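Chapter 7
Tariffs, Borders and the Price of a Door Handle
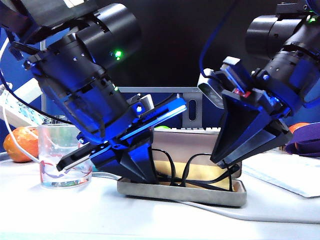 Economists like to begin with wine and cloth. We will begin with a door handle, on the grounds that more of you have used one today. The handle in question belongs to a mid-priced family car assembled in Usbridge, and before it opens anything it crosses three borders. Its casting is poured in Munov, its spring is wound in Chaiyaporn, and the two are joined and painted in Prundlow. It is easy to think of a factory as a place where black robotic arms reach down toward a white tabletop under blue light. For the purposes of this chapter, a factory is a place where invoices arrive.

Suppose the handle costs the Usbridge plant $21. Now suppose the government, having discovered that voters enjoy the word "protection," places a 7 percent tariff on imported car parts. The handle does not get any better. It does get more expensive, by $1.47, and somebody must pay. The supplier would prefer that it be the carmaker. The carmaker would prefer that it be the buyer. The buyer would prefer a bus pass.

One handle is a rounding error. A car with 849 imported parts is another matter – particularly when some of them are taxed, shipped abroad for finishing, and taxed again on the way home. This is called tariff stacking, and its admirers are mostly customs lawyers.

Section 7.1 asks who bears the cost of a tariff, a question with a tidy answer on the graph and an untidy one in Usbridge. Section 7.2 looks at rules of origin, under which a car may be legally domestic while having seen more of the world than its driver. Section 7.3 turns to exchange rates, which can undo a tariff overnight or double the damage.

Key terms: tariff incidence, tariff stacking, rules of origin, local content, pass-through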